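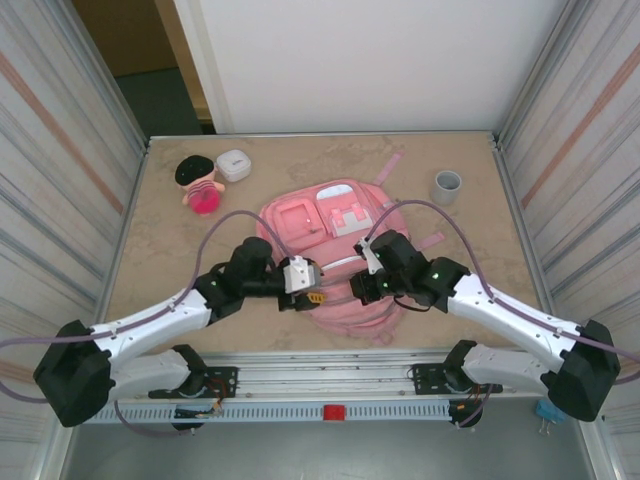
Fig. 6 - Le sac à dos rose posé à plat entre les deux bras, pinces au-dessus de la fermeture.

6. Premier essai : le sac à dos

Alors, est-ce que ça range un cartable à votre place ? Pas encore, je préfère vous prévenir ! Chez moi, Rendar réussit à ouvrir la fermeture presque une fois sur deux, et j'en suis déjà ravie.

1. Posez le sac à plat, poches vers le haut, au milieu du plateau.
2. Regardez les voyants des poignets : vert des deux côtés, on continue.
3. Vérifiez que les câbles passent bien au-dessus des bras (un câble coincé sous une bretelle, j'ai donné).
4. Lancez la tâche « Ouvrir » à 20 % de la vitesse. Oui, c'est lent.
5. Laissez faire deux essais complets avant de toucher aux réglages.

Remarque : les bretelles restent le gros point noir. Le tissu bouge, la pince attrape un pli et tout est à refaire - Anas Chidiac a passé un mardi entier là-dessus. Pour plier du linge, voyez la section 8, mais n'en attendez pas de miracle.

Attention : gardez les mains hors du plateau tant que la tâche tourne. Pour arrêter, appuyez sur Pause et attendez l'immobilité complète des deux bras.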